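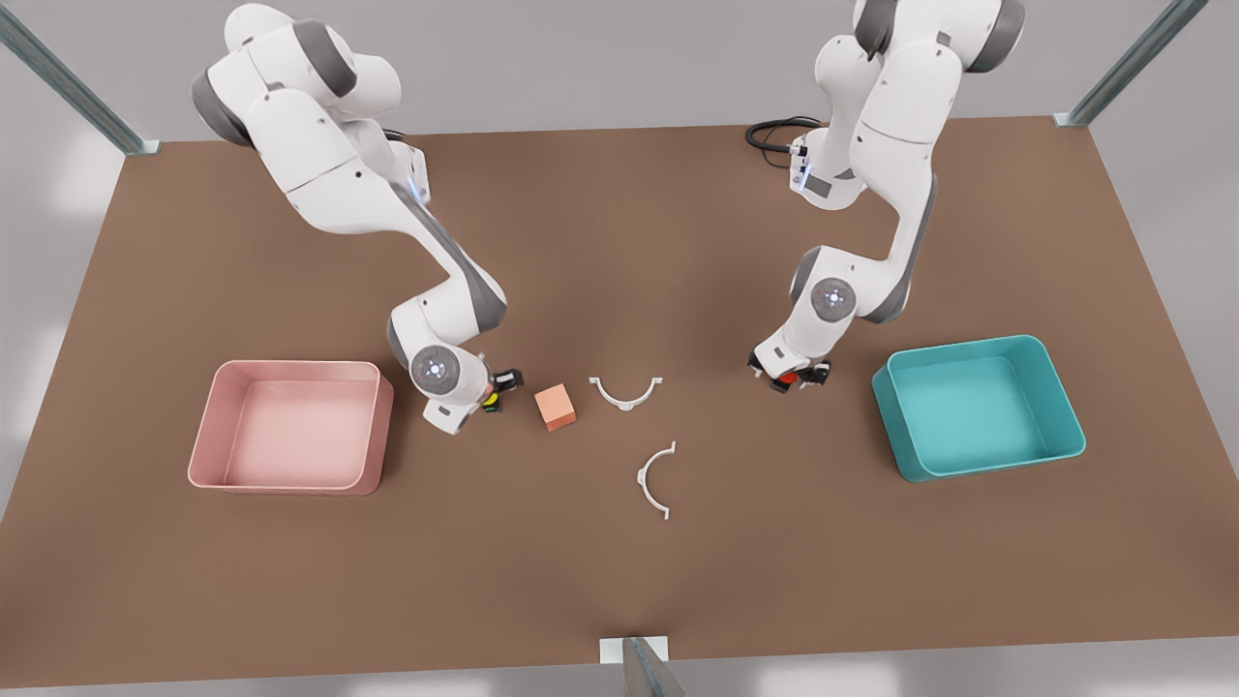

Two white arms over a brown tabletop.

So my sister calls me at 4 in the morning to say the goose is back. I didn't even ask which goose. There's only ever been the one, the big gray bully that ran us both off the ferry dock at Brerow when we were kids, and yes, I know how long geese live, I looked it up once and then closed the book before I got to the number.

"It's on my porch," she said. "It's looking at the car."

I drove over in my slippers. It's 142 miles (I'm not proud of the slippers, or the gas station burrito) and by the time I got there the sun was up and she was sitting on the kitchen floor with a broom across her knees, eating cereal out of the bag.

And there it was! Same bent feather, same nasty little eye. It had our mother's walk, I swear, that slow side-to-side she did when she'd found the report cards.

"Did you bring bread?" my sister said.

I had not brought bread. I'd brought half a burrito, so I opened the door a crack and pushed it out with my foot, and the goose looked at the burrito and then at me for what felt like all of April. Then it ate the whole thing, foil too, I think, and went down the steps and off across the road toward the water.

We stood there a while. My sister said the dock got torn out years ago. I said I knew that.

"You want to go look anyway?" she said, and I went to ask her for some real shoes.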